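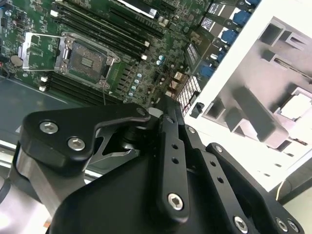
What kind of computers do you take in?

Desktops and towers, mostly old office machines. Workstations too. We don't take laptops, all-in-ones or anything with a battery glued in. Try Liller for those, they have a counter for it.

Do I need to wipe the drive first?

Please do if you can. If you can't, leave it in and tick the box on the form. Every drive that stays in gets wiped before the case goes anywhere. Drives that fail the wipe get drilled. You can ask for yours back, but ask before you drop off, not a week later.

Does it have to turn on?

No. Dead ones are fine. A note taped to the lid helps a lot: "beeps twice," "smelled funny," "worked until June," whatever you know.

What does it cost?

Nothing for towers. Big tube monitors are $45 each, that's what the hauler charges us.

What order do you take them apart in?

Same order every time, or as close as the case allows.

Power cord out, press the power button for a few seconds
Side panel off, tower flat on its side
Drives
Cables off the board
Graphics card and any other cards
Power supply
Memory
Heatsink, then processor
Board last

Some cases have a power supply that swings up and out of the way, some don't. Check before you pull on anything.

Why lay it on its side?

Easier. Screws stay where you put them and a heavy card isn't hanging off its slot. 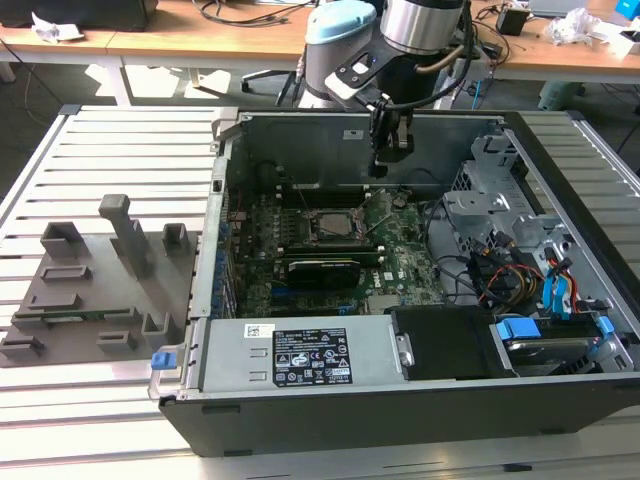
Older Dell cases are the ones we like best for beginners, becuase so much of the inside comes apart with your fingers. Look for colored plastic. If a tab is blue, odds are it's meant to be squeezed, pressed or lifted. If it won't move with a normal push, stop, there's a screw you missed.

Where do the cables go?

SATA data cables in one bin, power splitters in another. Coil them loose. Don't yank by the wire, hold the plug. Some have a little metal clip you press first. Cables with cracked ends go to copper scrap.

Do you open up the power supplies?

Never. Not here, not at home. They can hold a charge long after they're unplugged. They go out whole, label still on so the buyer can read the wattage.

How do I get the processor out without wrecking the socket?

Slow down for this one. Push the lever down and a bit sideways so it clears its hook, then let it come up under control. Swing the metal plate open. Pick the chip up by two edges, straight up, no sliding. Chip goes in a tray, not a pocket.

Boards with the pins in the socket: don't touch them, don't blow on them, don't wipe them. Bent pins and the board is scrap. If we have a plastic cover that fits, put it on. If we don't, close the plate and lower the lever gently.

The heatsink is stuck, now what?

Old paste. Twist it a little each way, don't pull straight up. If the machine still runs, let it run ten minutes first, then unplug and try again.

Which memory slot clips open?

Depends. Most boards have a clip at both ends, some only at one, with the other end fixed. Press the clip out and the stick pops up. Leave the clips open or closed afterward, we don't care. Don't lose sticks in the bottom of the case, check.

Do I take the coin battery out?

Only if the board is going to scrap. Battery jar is by the door. Tape over it first, both sides. Boards being kept for reuse keep theirs.

What happens to everything?

Good towers get rebuilt and go out through the Starden program, mostly to families and a couple of job centers. Good boards and cards go on the parts shelf. The rest goes to Gazi by the pallet. We did 2,522 pounds last year, steel included.

Can I buy parts?

Yes, off the shelf, cash or card. Tested parts have a green sticker. No sticker means not tested, and no refunds on those. Graphics cards go fast so dont ask us to hold one.

Can I bring a whole office's worth?

Yes but call first. Over 70 machines and we need a date and a truck. Over 100 and we split it into two trips, there just isn't the floor space.

What should I wear if I'm helping out?

Closed shoes. Long sleeves if you have them, the edges inside some of these cases are sharp. Wrist straps are on the hooks. No rings or dangly bracelets please.

Is Ondura the same as the repair shop next door?

No. They fix, we take apart. Different door, different phone.

Last updated 2022-06-07. Prices on the parts shelf change more often than this page does, go by the sticker.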